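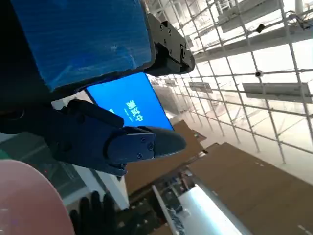

Brullden, 22 July 2026

Aigars Pärn
Equipment planning for a small packing shop. Posting my notes on the gripper arm purchase in one thread, since a few of you asked what we're paying for and what we left out.

The screen says 测试中, testing in progress. That is the stage we're at. Nothing is signed yet. I wanted the budget done before the testing was, so the price can't creep up on us while everyone is looking at the arm.

The request is for two arms. I started with one. The trouble with one is that any repair stops the whole line, and we don't have the people to go back to packing by hand on short notice. Two arms on the same controller type cost less than one arm plus a rental contract.

We have quotes from Gravness and from Allora. The Allora arm is cheaper to buy. The Gravness quote includes setup and a day of training. Once I added those to the Allora side, the gap got small enough that I stopped using it as the deciding point.

Grippers are priced separately from arms in both quotes. I missed this on my first read. If you're comparing arms, look for the line that says "end effector" and check whether it has a number next to it. Ours said "per configuration," so I had to write and ask.

Gripper with one set of fingers: $2,162 each. Same price for the second one. No discount at this quantity, and I did ask.

Spare fingers are $837 a set. I put one spare set per arm in the first year. The finger has a side plate held on with three small black screws, and I've asked for the screw size in writing so we can stock them ourselves. I don't want to wait on a shipment for a screw.

Items that were in neither quote:
floor anchors
a cable tray for the ceiling run
an electrician
the time our own people spend on testing
somewhere to keep the spares

The electrician is the biggest of those. Get that estimate early. I got mine late and had to redo the whole sheet.

On cameras. A wrist camera was listed as optional and I left it in. Without it, every part has to sit in exactly the same place each time, and then you end up buying fixtures to hold the parts. I priced the fixtures through Mets and they came out higher than the camera.

Lighting. There's a lot of daylight where the testing is going on, and we have almost none. I've asked for part of the test to be repeated at our place with our lights before we commit. If the camera needs better light, that has to go in this budget. I've put in a placeholder for lamps and marked it as a guess.

Delivery is over 12 weeks on both quotes. That pushes the install past our busy season, so I've planned it for January. The finance side liked that better anyway because the second payment lands in the new budget year.

Payment terms, for anyone negotiating the same thing. They asked for half up front. We offered less up front, a second payment on delivery, and the rest after acceptance. Gravness agreed. Allora is still thinking about it.

Write down what acceptance means. Our first draft said the arm should "work as described," and our lawyer crossed it out. The new version names the parts, the pick rate, the length of the run, and who is allowed to press stop. It took an afternoon and two phone calls.

Service contract: I'm taking the basic one for the first year and leaving the larger one out. The larger one is mostly faster visits. With a second arm on the floor we can wait a little longer for a technician. I'll look at it again when we have our own repair records.

Software. There's a yearly license after the first year in both quotes. It was in the small print of one and on page one of the other. I entered it as a running cost under operations so it doesn't disappear after the purchase is closed.

Someone asked about used arms. I looked at a pair. The arms were fine on paper, but the controllers were an older type that neither supplier would cover. If you have a technician on staff who knows the older type, it could make sense. We don't.

Someone else asked about payback. I have a spreadsheet and I don't trust it much yet. The labor numbers are solid. The pick rate is the supplier's figure, and I'd like to replace it with one measured on our own boxes before I show it to anybody.

The other thing I'd budget for is waste during the first weeks. We'll drop and crush some product while we learn. I took last year's scrap cost and doubled it for the first quarter. Our floor lead thinks that's low.

Open items before I can send the final request:
test results with our own boxes
written answer on the screw size
Allora's reply on payment
light check at our place
electrician's firm price

If you've bought a second gripper type later on, for the same arm, I'd like to know what the changeover cost you in parts and in downtime. I have a blank row for it in the sheet. Replies are open.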